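4. Mounting and inking polymer stamp plates

The steps in this section apply to all Gesurness clear polymer plates used with the Sturside hand press. Read section 3 (Unpacking) first.

4.1 Preparing the plate

1. Peel the plate from its carrier sheet, starting at a corner. Keep the sheet for storage.
2. Wash the plate in lukewarm water with a drop of washing-up liquid. Leave it to dry face up.
3. Press the plate on to the acrylic block, clinging side down. Smooth out any trapped air with a thumb.

Note: New plates can repel ink. Rub the face lightly with a soft white eraser before first use.
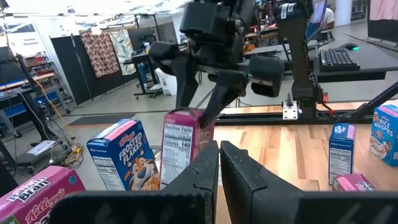

Fig. 4: Small cereal boxes and two black grippers.

4.2 Inking

1. Open the pad and lay it flat.
2. Tap the pad on to the plate several times. Do not drag it.
3. Check the plate against the light. Dry patches show as a dull area — tap these again.

Caution: Solvent-based inks will cloud the polymer. Use water-based or pigment ink only. Damage from solvent is not covered by the guarantee.

4.3 Printing

1. Place the card on the foam mat, smooth side up. Card up to 289 gsm may be used.
2. Set the pressure dial to 65 for smooth card or 80 for textured card.

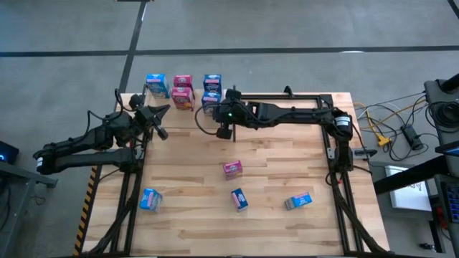 3. Lower the handle in one movement, hold for two seconds, then lift straight up. Rocking the handle will blur fine lines.
4. Let pigment ink dry fully before stacking or heat embossing.

Note: The dial drifts slightly with use. Reset it to zero after every 500 impressions, as described in section 6.

4.4 Cleaning

1. Wipe the plate with a damp, lint-free cloth.
2. For stubborn ink, use Yokoyama plate cleaner and rinse.
3. Return the plate to its carrier sheet and store it flat, out of sunlight.

Replacement mats and blocks are available from the Stetport spares counter.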